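Progress report to the Nastura fund: Lultard project, second period
Prepared by the data team, Jinitz
Period covered: to the end of September

Summary

The team recorded 681 usable demonstrations in simulation during this period. Collection for ten of the 11 planned tasks is finished. The remaining task, stacking cups, is delayed by a fault in the way the simulator handles thin rims. Spending is within the agreed budget and we are not asking for any change to it.

Collection

All demonstrations are driven by a person using a hand controller. Each one is saved with the joint positions, the gripper state, the rendered views and a one-line instruction in everyday words. The operator marks it as good or bad straight after it ends, and a second person checks every bad mark and a share of the good ones. We threw out 73 demonstrations on these checks. Most were dropped objects. The rest had long pauses in the middle, which the earlier model had learned to copy.

Room layouts, wall and floor patterns and table surfaces are changed between batches. From the start of this period we have also placed objects on the table that play no part in the task, as the first model tended to reach for whatever was nearest.

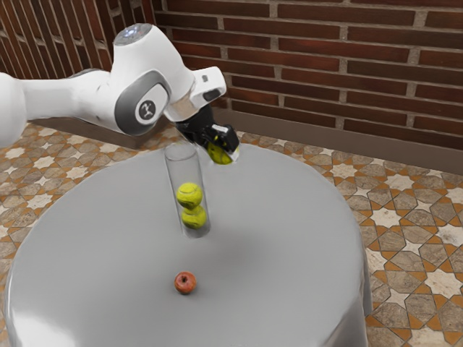 Putting balls into a tube has been the slowest task to collect. The opening leaves little room for error, and operators needed a few days of practice before their attempts were steady enough to keep. We split the instruction wording for this task into three versions so that the model does not tie the action to a single phrase.

Training

A first training run on the new set was started on a Tuesday and finished inside the week. Results on the held-out layouts are still being scored and will be sent separately.

Problems

The cup fault has been reported to the makers of Na, our simulation package. If there is no fix by the next review we will swap the cups for a thicker model. Storage is also filling faster than planned, and older rejected recordings will be deleted once the checks on them are signed off.

Next period

Finish the cup task, collect a further batch with changed lighting, and begin the comparison against the first model.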